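Group > Notebooks > Handheld > Akua

Home Notebooks Protocols People Search

July 2026, snack packing, second pass

OK, so the relabeling is finished and I finally have numbers I trust! We went into this with 2,773 two-handed grasps, and after tossing everything with a bad pose track we're left with 2,086. Gyula thinks I was too strict with the tracking cutoff. Maybe (we can argue about it at the next sync, I kept the old split).
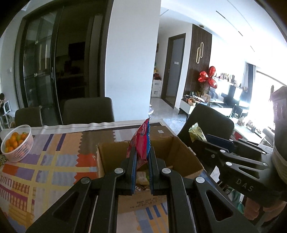
My main question is still whether the policy learns a grasp point or just goes for the middle of whatever blob it sees. Crinkly packets are awful for this, the outline changes every time you squeeze one. Take the red and pink packet held upright in the jaws over the box: grab it a bit lower and the silhouette is a completely different shape, so a blob center tells you nothing. Defne's fix is to label contact at the pads and ignore the outline, and on the 1,462 grasps we've run through it so far the left/right disagreement went way down. I want to see it on the May data before I get excited, though (too late, I'm excited).

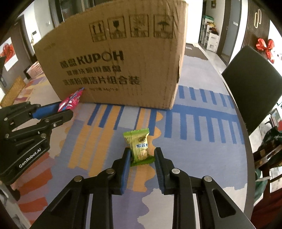
The other thing is timing between the two hands. Gülizar found that our sync drifts over a long take, so I'm cutting takes at 500 grasps from now on and re-zeroing both clocks in between. It's a pain but it beats fixing it afterward.

To do: rerun the Bindico baseline with pad labels, send Duygu the list of rejected takes, and ask Gyula where the old calibration files went. Still no idea why the left hand closes early on the small stuff.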